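Home | Forums | Laundry & Linens | New Posts | Search | Log In

Folding table cover: iron the creases out or live with them?

harev_linens
I've been slowly turning the back half of our mudroom into a proper folding spot, and I finally got a cover for the table. It's a big charcoal gray piece of fabric, nearly twice what I needed if I'm being fair, so I pulled it flat and tucked the extra underneath. My table is 36 inches deep and I wanted something that would keep towels from sliding around while I work (the bare top was like an ice rink!). I love the color and I love how it feels under my hands. What I don't love is that it came folded up tight, and the fold lines are still very much with me.

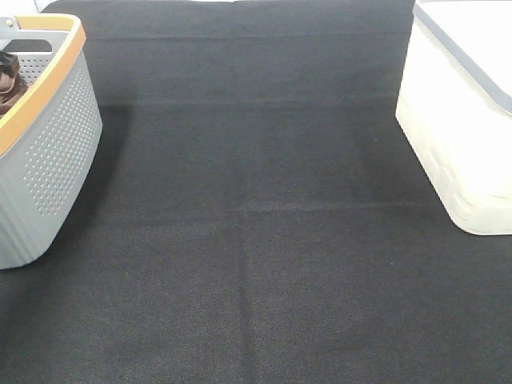

Dark cover with the fold lines still in it, gray basket to the left.

So my question for you all is whether I should iron it, steam it, or just leave it alone and let a few weeks of laundry press it out. The basket with the tan rim is staying where it is, I'm fond of that one.

tirar42
Oh, leave it! I had a gray cover on mine for years and the lines were gone by the end of the first month, just from leaning on it and stacking things. If you iron anything with a felty surface you risk a shiny patch, and a shiny patch is forever. Ask me how I know. (Guest room, January, my mother-in-law's good iron.)

Edileuza Rezende
I'm going to disagree with tirar42, in a friendly way. Creases drive me up the wall when I'm folding, and I use the edge of the table and my cover as a guide for getting things square, so a line running where it shouldn't throws my eye off. Put a damp pressing cloth over it, medium heat, lift and set down, don't drag. Try a corner on the underside first. Ten minutes and you'll be glad you did it.

tirar42
Edileuza, see, I'd use those lines! Free grid. Line your towel up with the middle crease and you've got a perfect half every time.

harev_linens
Ha, I had not thought of that, and now I sort of want to keep them. Towels are most of what goes across this table anyway. The brown microfiber ones are the worst of the bunch to fold nicely, they're so soft that they flop over themselves at the bottom, and the hem likes to curl outward so the pale edge shows. The straight side behaves fine. I've been shaking them out and hanging them from one side for a second before laying them down, which helps some, but I still end up with one corner sticking out of the pile.
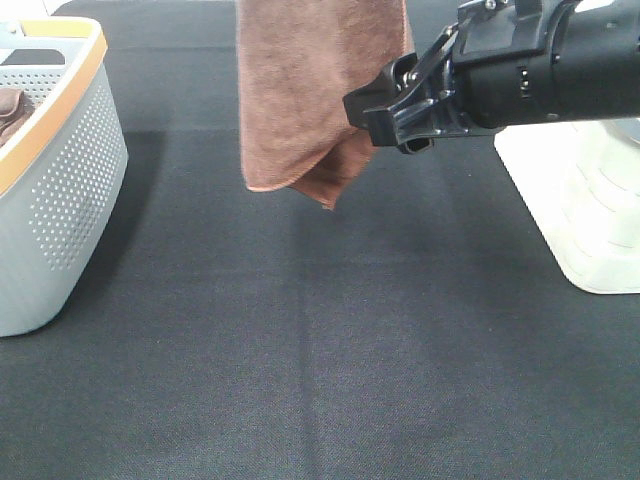

dubey_home
For curling hems, stop drying them so hot. Microfiber wants low heat and no fabric softener, and I take mine out while they're still the tiniest bit damp and smooth the hem between my fingers before folding. Thirds the long way, then in half, with the curled edge tucked to the inside. You won't see it in the stack at all.

Edileuza Rezende
Agree on the softener, not on taking them out damp. A stack of damp towels in a closed cupboard smells like a pond by morning. Dry them all the way and fold right away.

dubey_home
I should have said mine sit out on an open shelf. In a cupboard, yes, dry them fully.

harev_linens
Okay, low heat tonight, and the cover stays creased for now while I try the grid idea. If it makes me crazy I'll do the pressing cloth on the underside corner and report back. Does anybody roll theirs instead of folding? My shelf is pretty shallow and

tirar42
Roll! Always roll on a shallow shelf.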